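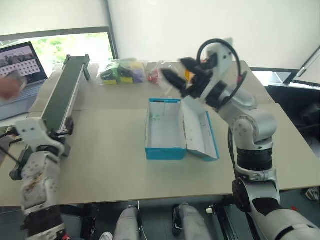 Blue carton, lid open. Table 2, Drollham packing room.

22 Apr 2018

Carton board, humidity run, continued from L. Gaber's pages.

Stock is the Wolow folding board, white inside. Batch of 3,000 blanks received, 2,886 passed incoming check. Rejects set aside on the lower shelf, tagged, not to be mixed back in. Most were off on the score line, a few had glue on the wrong flap.

Conditioned 222 blanks in the cabinet overnight, then creased by hand and on the Cherkaoui folder. Hand creases sprang back further. Folder creases held closer to square but 13 cracked on the outer face along the hinge, all of them with grain running parallel to the fold. Should have sorted by grain first. Sorted the remainder before lunch.

Cabinet door seal is leaking at the bottom corner. Mounir taped it. Readings steadier after that, so treat the first two log sheets as doubtful.

Hinge stiffness gauge: zero drifts if left on. Re-zero between sets.

To do:
Repeat cross-grain set at the higher humidity.
Ask Kyu-ri for the old crease rule, the narrow one.
Send cracked pieces to Hazel for sectioning.
Order tape.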